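Workon opens hire scheme for its hand-held gripper kit

I've been keeping half an eye on Workon since the spring, so I was quite pleased when their note landed this morning: the hand-held gripper kit can now be hired as well as bought, starting in March. Small labs have been asking for that for ages (I know, I've had the emails!).

The kit comes with 2 sets of the soft ridged finger pads, a charging case and a shoulder strap that I'd leave in the box. Hire runs for a minimum of seven days, and Lellier are handling the deliveries.
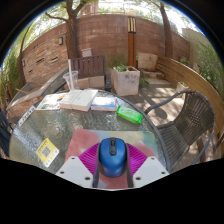
How long does the battery last on one charge?
Roughly 25 minutes of steady squeezing, according to Workon, and the spare that comes in the case can be swapped in without any tools.

Marijke Claeys, who looks after the hire side, told me the pads are the bit people wear out first, so replacements are included in the price. I like that. With the old Ambaye kit you paid for every single one, and waited weeks for it too.

My one grumble is the software, still a separate download and still fussy about older laptops. Fliltton are meant to be sorting out a simpler version, but there's no date yet. Bookings are open now through the Workon site, and returns go back to Lellier in the same case.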